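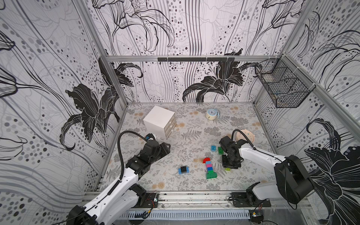 Page last changed: May, 17:36

3.2 What I asked people who had moved abroad

I should own up at the start that I'm a mover myself. I left home for a job in Keane and stayed on well past my first visa, so I came to this study with plenty of opinions (some of them quite loud). I've tried to keep them out of the coding, though you'll probably spot one or two.

I talked to 36 people who had lived in either Brirno or Gudora for at least a year. Most had arrived on short work permits and then found an employer willing to keep them. I met them in cafés, on park benches and once in a launderette, and let them chat for as long as they liked. I also read 2,012 posts from the Bilus newcomers' forum, which took me most of a winter!

Figure 4. Interior with a lily-patterned wall covering in black and white.

What surprised me was how little anyone said about the weather or the food. They wanted to talk about paperwork, and about the odd flat stretch that came once the first excitement had worn off. For 17 of them that stretch began in month 5 or soon after, usually when the friends they'd made in the hostel started flying home. I remember mine very well, so I was careful to ask everybody the same open question and then keep quiet.

The forum posts told a slightly different story. People there wrote mostly when something had gone wrong, a lost deposit or a refused extension, and hardly ever came back to say how it ended. I've treated the two sources separately for that reason, and section 3.3 deals with the interviews only.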